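Clutter School

Tuesday, May 4, 2021. Skiko lab, second floor, Teddale. Coffee gone, window open, Elżbieta Szulc already three trials in.

The question she's asking is small. Can a robot arm that learned to pick things up one at a time learn to pick from a mess, without starting over? Her answer so far: mostly, if you let it fail in the right order.

The method has a name, Covside, and it's simple enough to explain over a sandwich. Start the arm on easy piles. Score every grab. Each night the software sorts the failures by how close they came, and the near misses get replayed first in the next round of training. The hopeless ones wait. Szulc calls them "the freezer."

She ran 2,438 grabs this way, then the same number with the failures shuffled at random. Same arm, same network. The sorted version needed 11 nights to reach the success rate she wanted. The shuffled one never got there, and she pulled the plug on it at up to 3,000 extra practice grabs in simulation.

Not everybody is sold. A reviewer at Adamczyk, the company paying for half of it, wanted to know what happens with objects the arm has never met. Fair. Szulc added 193 trials with new stuff, and the gap got smaller. Still there tho.
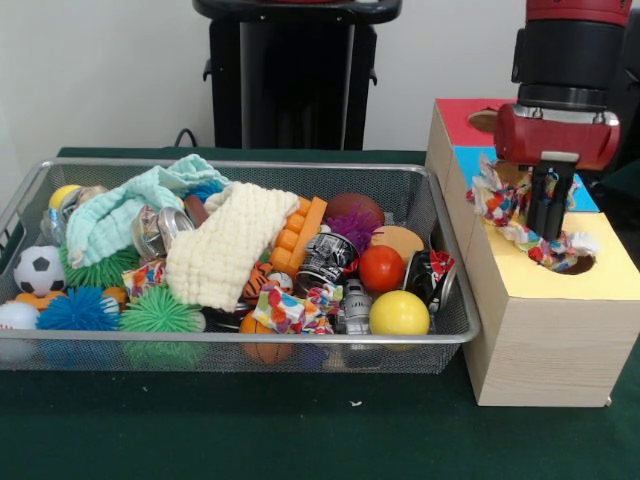 Placing turned out harder than picking, and it's where most of the freezer comes from now. A rigid ball goes in or it doesnt. Soft things fold, snag, hang off the side. Take the knotted rope: fingers clamped on it, one end down in the hole in the yellow top, the other frayed end flopped out over the blue part of the box. Is that a near miss or a near hit? The scoring has to say, and the first version couldn't. Szulc rewrote it twice. The current one gives partial credit for how much of the object is past the opening.

Next comes a longer run in June, with more cloth. She wants towels, mostly. "Towels are mean," she says, and goes back to her trials.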